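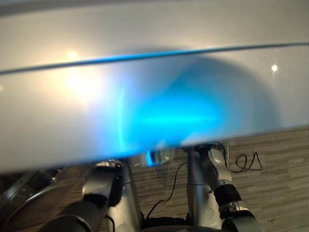

## Re: [murnonley-bathrooms] refinishing the tub vs. replacing

18 April 2024

> Has anyone on the list had a tub reglazed in one of the Murnonley units? Ours is dull and rough along the bottom and the quote for a new one made me sit down. Skernetti says they can do it in a day. Is it worth it, and how long before you can use it?
>
> Unit 21

Quick answer, on my way out the door - yes, worth it. We're in 18, same layout as you I think.

Paid **$975** to Araújo, which included stripping the old caulk. Skernetti wanted $300 more and wouldn't come out until the end of April. No complaints about them otherwise, they did my sister's kitchen sink and it's held up.

Stuff I wish I'd asked first:

- Smell. Bad. Open every window, and go somewhere else overnight if you can. Tell next door too, it gets in through the vent.
- They say two days before water. We gave it three.
- Take the shower doors off *before* they get there or they charge for it. Also the drain cover.
- No suction cup bath mats afterward, ever. Voids the warranty and pulls the coating up.
- Dish soap and a soft cloth for cleaning. Mivo spray is ok acording to Araújo, anything gritty is not.

If there's rust around the drain get that looked at seperately - coating won't stick over it. Ours had a little and they sanded it out, no extra charge, but it was only a spot.

Oh and the management office wants a form for any contractor who needs the elevator pads. Takes them a few days. Mine sat in somebody's tray for a week so call.

Don't have the warranty paper in front of me, five years I think?? Will check tonight and post it.

Unit 18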